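4.2 The tray as a place

Most accounts of household order are written about containers: the drawer, the jar, the labeled box. The tray has been treated as a poor relation, too shallow to hide anything and too easily moved to count as furniture. We think this is unfair to the tray. In the 108 household diaries collected in Brinoncombe, a tray or shallow dish was mentioned more often than any lidded container, usually in a sentence that also contained the word "just." Keys were just put there. So were batteries, a spare button, and in one household a tooth, whose owner was not recorded.

What the tray offers is an edge. A tabletop will accept objects anywhere, and the diarists used this freedom to the full. A low rim changes the terms. Things inside it are "put away," at least in the eyes of the person who put them there, while the same things a hand's width to the left are "a mess." Bukach, the first of our diary households, moved a pile of receipts into a dish without sorting it and logged the job as ten minutes of tidying. We have let the entry stand.

Figure 3 gives the condition we call the bare rim, with a round, shallow stainless-steel tray on a cream tabletop and nothing yet assigned to it.
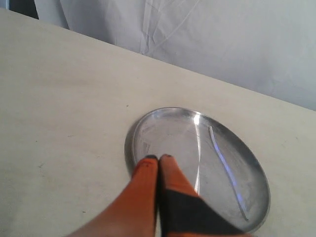
Figure 3. The bare rim.

Rokeya Thambiah objected, on reading a draft of this section, that a bare tray is never a neutral thing in a home, and that in her mother's kitchen an empty one was an instruction to whoever walked past. We accept the point. Several diarists wrote of an empty tray as if it were waiting for them, and two admitted to finding something to put on it. The Lilura household went further and bought a second tray to hold what had been cleared off the first.

The finish of the tray turned up in the diaries more than we had planned for. Metal was praised for being easy to wipe and blamed for showing that it had not been wiped. Scuffs were forgiven quickly. Crumbs on the table beside the tray drew little comment in any household, and the diarists seem to have regarded the open tabletop as somebody else's department – a view that held even in homes with one resident.

Of the 116 tray-related entries coded for this section, 8 describe a tray being emptied completely. All 8 were written in August, when the Vallejo household was expecting guests. The contents went into a drawer. Whether a drawer filled in this way should be scored as storage or as delay was argued between the coders at some length, and we return to it in Section 4.3, where drawers are taken up along with the shelf above the stove.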